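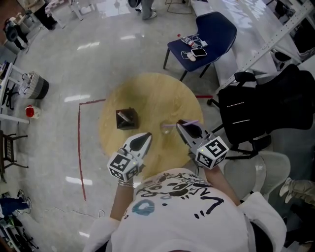

Fig. 3. Pink-and-white straw and a clear glass cup.

Section 4: Your first pour

I run mine on the Cloutier countertop soda unit, but the Birkgate sets up the same way.

1. Fill the bottle to the line and no higher. I ignored this in August and mopped the kitchen twice.
2. Screw the bottle in until it clicks, then press the button in short bursts. Three is plenty for me – go up to five if you like it sharp.
3. Wait 10 seconds before you unscrew it.
4. Add syrup to the glass, pour slowly down the side, and stir with a straw.

Note: Syrup always goes in last, never in the bottle. It foams like crazy!

Caution: Keep the gas cylinder upright and away from the stove. If you hear hissing after step 3, tighten the collar a quarter turn and see Section 6.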